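Curnitz Community Help
Outdoor Robotics and Site Automation

Has anyone used the Fornadis patrol and delivery kit on a paved campus?
Posted by Natália Ševčík on September 20, 2025

Our facilities office has been asked to review the Fornadis ground robot kit for use on an office campus. The intended work is light. The robot would carry internal mail between two entrances and make a slow round of the open areas in the evening. We have been offered the kit at $1,495 per month under the service plan, with mapping and first setup included, and a loan unit has been on our site for 8 days.

The sales material describes the robot as suited to "open pedestrian areas of all kinds." Before we recommend a contract, I would like to hear from organizations that have run it on similar ground. Much of our route crosses wide stretches of paving with few fixed objects nearby. Pedestrians use the same ground, and so do bicycles and scooters. There are also steps on part of the site, which the robot must stay away from entirely.

My specific concerns are as follows. First, whether the position estimate holds when the nearest wall is a long way off. On three evenings the unit stopped in open space and reported "low confidence" until an operator confirmed its position on the tablet. Second, whether the robot treats a row of bollards as a line it may pass through or as a barrier. Ours went through on most runs and took a long detour on others, with no change to the map that I am aware of. Third, how it behaves when a scooter crosses ahead of it at moderate speed.

I would also be grateful for comments on the service plan itself. The draft agreement promises a response within one working day but does not say what counts as a response.

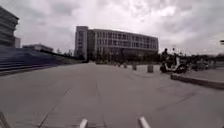 We are not in a position to change the site. Painted guide lines and reflector posts were both suggested by the sales representative and both were declined by our landlord, so any solution has to be in the settings or in the kit as supplied. The firmware on the loan unit is the version it arrived with. I have not been given access to the update page.

Replies

Raluca Filip
Member, Curnitz user group

We have operated two Fornadis units under the service plan since March, on a site with a large paved court and a shared bicycle route. I will take your points in order.

The low confidence stops are familiar. The setup technician normally drives the mapping route once, along the line the robot is expected to follow. On a narrow path this is sufficient. In a wide open area it leaves the map thin, as the robot has recorded the buildings from one line of travel only. Ask for the area to be mapped again with at least three passes, including one close to the edge of the planting or whatever border you have. Our stops went from several each evening to one or two in a week. They did not disappear, and I would not accept a contract that assumes they will.

On bollards, the setting you need is called "passage width" and is found under Site, then Barriers. If the clear gap is close to the set value, small differences in the approach angle will decide whether the robot goes through or turns away. That would account for the mixed results you report. Measure the narrowest gap, and then either lower the value slightly within the limit given in the manual or mark the row as closed and accept the detour. We chose the second option - it costs a little time on each run, but the route is the same every day and pedestrians have learned where to expect the robot.

Regarding scooters, our units slow down early and stop fully if the crossing path is close. The stop is safe but abrupt, and the robot then waits 38 seconds before moving again under the default profile. In a busy period this makes it an obstacle in its own right. The waiting time can be shortened, but only by Fornadis staff on the standard plan. Have this done during the trial while they are motivated to help.

For the steps, do not rely on drop detection alone. Draw a keep-out zone on the map with a generous margin at both the top and the bottom. The sensors on the front are meant to detect an edge going down. Steps going up are treated as an ordinary obstacle, and the robot may come nearer to people sitting there than they would like.

As for the agreement, a "response" in our case has meant an e-mail with a ticket number. Please have the wording changed to a named technician and a time for the first remote session. We obtained this at renewal without extra charge.

ginden_ops

We tried the Ginden unit before Fornadis and sent it back. Cheaper but worse in the open. No experience with bollards, we don't have any. Rain cover is sold separately on both, check your quote.

Krajčí Site Services

Our company installs and maintains outdoor robots, including Fornadis equipment, and the following should be read with that in mind.

I agree with the advice on mapping. I would add that the passes should be driven at different times of day if the site has parked bicycles or scooters near the route. A large group of parked vehicles is recorded as a fixed shape. When it is gone or has moved, the robot finds that the map and the sensors do not match, and confidence falls. Such areas can be marked as "variable" in the map editor, after which they are ignored for positioning. This feature is not in the printed manual.

I do not agree with lowering the passage width during a trial. The default includes an allowance for the load box, and a unit running with a wide box may touch a post at low speed. Closing the row is the better choice until the final box has been selected.

Please also request the firmware update before drawing any conclusions. Loan units are often one or two versions behind, and the handling of crossing traffic was changed in the last release.

Natália Ševčík

Thank you to all who replied. A second mapping session has been requested, and I have asked for the parked vehicle area to be marked as variable at the same time. The keep-out zone at the steps was already in place at the top only - it has now been extended to the bottom. Fornadis has confirmed that the loan unit is one version behind. The wording on response times has gone to our purchasing department, and I will post their result under this thread when I have it.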